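Dinner With the Future, Please Bring a Chair
07/01/2024

I have now been to 2 robot open days, and at neither one did anybody offer me a snack.

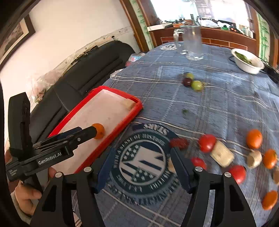
The one at Hallow had 305 people signed up, and I stood behind most of them. I went in expecting sparks and a speech about Mars. I got a plaid tablecloth, a red-rimmed tray and a person with a gripper in hand, going after a small round orange thing that was either a fruit or a tomato. The crowd leaned in as if it were a putt to win the Masters.

My neighbor Razia Mughal gave it ten minutes and went to look for coffee. Her view is that she has been moving tomatoes since childhood and has never drawn an audience.

I stayed, and I'd argue the dull version is the one worth seeing. At the Wovo show last December we got music, fog and a machine that waved. I learned that it could wave. A table of tomatoes, grape-like fruits and a glass pitcher is closer to what I would want help with, and a lot harder to fake with fog.

So my plea to whoever plans the next one: keep the produce, drop the 400 folding chairs that all face the wrong way, and let us stand near the table. Also, crackers.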